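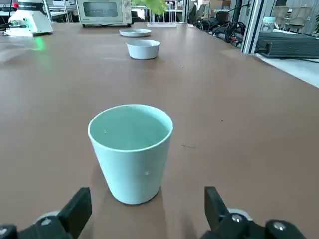
Skoltitz Forum > Manipulation > Data collection
Thread: Wrist views vs fixed view for tabletop demos

guerreiro_rig
Posted August 26, 2026

We are collecting teleoperated demonstrations for a two-arm tabletop policy. Kitchen items, parallel grippers, one small camera at each wrist plus one fixed camera over the table. Target is 1000 episodes by the end of September. We have 234 that passed review.

The first training run on those reaches for the cup well enough but closes early on a fair share of attempts. My theory is that the fixed view dominates and the policy has no decent estimate of depth in the last few centimetres. I am considering dropping the fixed stream altogether and training on wrist views only. Has anyone done this on a similar layout?

ninen_user
Reply 1

Wouldn't drop it. When the fingers are open and the cup is just ahead of them, the wrist camera is the best view you have. Once the arm swings away to the plate or the bowl it has no idea where the cup went. You need something that holds the whole layout.

Early closing is usually a labelling problem. Check the offset between your gripper command and the recorded gripper state. We had 130 milliseconds of lag on the Ninen logger and the symptom was the same.

forora_bench
Reply 2

Disagree with the above, at least in part. We trained wrist-only on the Forora bench set and grasping improved. Long tasks got worse, as you'd expect, but if the task is a single pick then the overhead view mostly teaches the policy your background. Cables, chairs, whoever is standing behind the table. Move the rig to another room and it falls over.

What does your fixed view look like? Colour matters too. A pale cup on a brown top is an easy target and says little about a white bowl beside a white plate.

guerreiro_rig
Reply 3

Lag is a fair point, I'll pull the logs. Fixed view and current layout notes, in the order we run through them before an episode:

1. Both arms go to the home pose at the far edge of the table, grippers clear of the items.

2. Cup, bowl and plate are set across the middle. Lettuce on the plate, bananas in the basket to the left, toaster oven on the right.

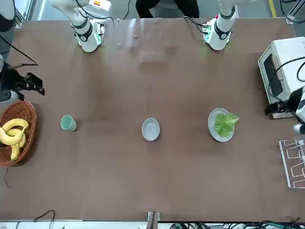
3. Start all three streams and confirm the timestamps agree before the operator takes control.

4. Record one task per episode. If the operator regrasps, keep it and tag it as a recovery.

5. Reset with the cup in a new position. The sheet has 13 start positions and we rotate through them.

forora_bench
Reply 4

Thirteen fixed positions is your problem. The policy can learn thirteen trajectories and snap to the nearest one. Sample the start pose continuously and vary the cup's distance from the bowl while you're at it.

ninen_user
Reply 5

Agree on the sampling. Still don't agree on dropping the view. If background is the worry, crop to the tabletop and mask out the far edge - the person's legs and the floor carry no task information. Crop and colour jitter cost nothing at training time, and you can't get a stream back if you never recorded it.

guerreiro_rig
Reply 6

Recording all three either way, the question was only about training. Checked a batch of logs: gripper state trails the command, and the offset isn't constant between sessions. I'll realign the existing episodes and retrain with and without the fixed stream on the same split.

forora_bench
Reply 7

Hold out by start position when you split. A random split will make both runs look fine.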